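I own too many small plastic baskets, and I blame the people who sell calm. Viera Matoušek swears by one basket per kind of thing. I have tried this. After 9 baskets I had 9 kinds of thing and still couldn't find the tape.
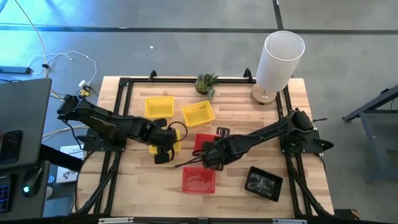
Color is supposed to help. Yellow for this, red for that – a fine system until you forget what yellow meant. Then you own a cheerful puzzle.

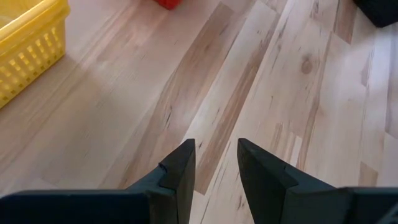
My view, unpopular in my house, is that a basket should earn its spot. If it has sat empty since March, let it go. Vendula Ševčík says I'll only buy more. She's right, but I'd like the week off.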